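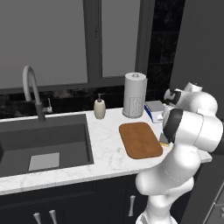 White marble counter, dark backsplash, big window behind.

Home | Kitchen | Reviews | Cleaning | Contact

December
By the Clelley Kitchen Diary

Horel Stone Sealer: six months of coffee, lemons and one bad beet night

I put off sealing my counters for way too long. We moved in, I fell in love with the white marble, and then I spent most of a year following guests around with a coaster like a crazy person. So when the little hardware place in Ongart started carrying the Horel sealer, I bought the kit on the spot (bottle, two cloths, a foam pad and a leaflet folded so many times it won't lie flat).

First thing to know: it takes an evening. You wash the stone, let it dry overnight, wipe the stuff on in small patches, wait 10 minutes and buff it off. The buffing is the workout! I did the long run first and the short bit by the stove after dinner, and my shoulder was complaining by bedtime. If you leave it on too long it goes hazy and sticky, and you have to put on a fresh coat to loosen the old one. Ask me how I know.

The smell is mild, sort of like floor wax, and it was gone by breakfast. I kept the cats out anyway.

Now the good part. Water beads up beautifully. Coffee rings wiped off the next morning, red wine sat for an hour at my sister's birthday and left nothing I could find, and even the beets only left a faint pink spot that faded after a baking soda paste. I was thrilled about the beets.

Lemon juice is another story. No sealer stops acid from etching marble, and the leaflet does say so, but in tiny print on the back. I have a dull patch the size of a quarter next to the cutting board from a squeezed half I forgot. You can feel it more than see it. If you cook with a lot of citrus or vinegar, please just use a tray.

I also tried the Brururetti paste on a leftover sample piece, to be fair to the competition. It's thicker and easier to control on edges, and it gave a bit more shine, but it took forever to rub out and the tin was half empty after one small slab. I went back to the Horel.

How long does it last? The bottle says a year. Mine stopped beading near the sink at about 2 months, which was a letdown, though everywhere else is still going strong. I just redo that one strip now and it takes no time at all. There's plenty left in the bottle.

Would I buy it again? Yes, easily. I'd love a better foam pad, mine shredded on the first go and I finished with an old T-shirt. Four stars from me, and the missing one is for the pad and the tiny print.

Recent posts
Getting hard water marks off a black sink
Are cheap cutting boards worth it?
My grout brush, two years on
Baking soda paste: what it does and doesn't fix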